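Chapter 4
Sorting and Storing Mixed Goods

A storeroom holds things of many shapes, and most of them were not made to be kept side by side. This chapter deals with open shelving, small parts and the written list. You will need the shelf plan you drew in Chapter 3.

4.1 Open shelves

Wire shelving lets you see stock from most sides. A top shelf soon fills with whatever was put down last: a blue plush whale, a white bowl, boxes tilted against one another. A basket on the shelf beneath is a better home for small items. 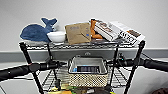
Page 57

Soft goods can share a shelf with boxes, but keep boxes upright and inside the shelf edge. Shuzhen Long, who ran the Puscombe store, allowed no more than 8 items to a shelf.

4.2 Goods on the floor

Anything set down on carpet, such as a cream-white plastic housing, should be listed before it is moved. 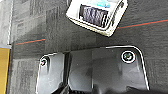

Write the entry in pencil first. Puscombe had 1,000 lines in its list and 900 were in use by September.

4.3 Moulded parts

Dark plastic panels are easily confused. Record the outline, any recesses and the position of each screw. 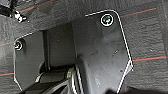 Store panels flat, with a sheet of paper between them. Exercise 4 asks you to write entries for three parts of your own.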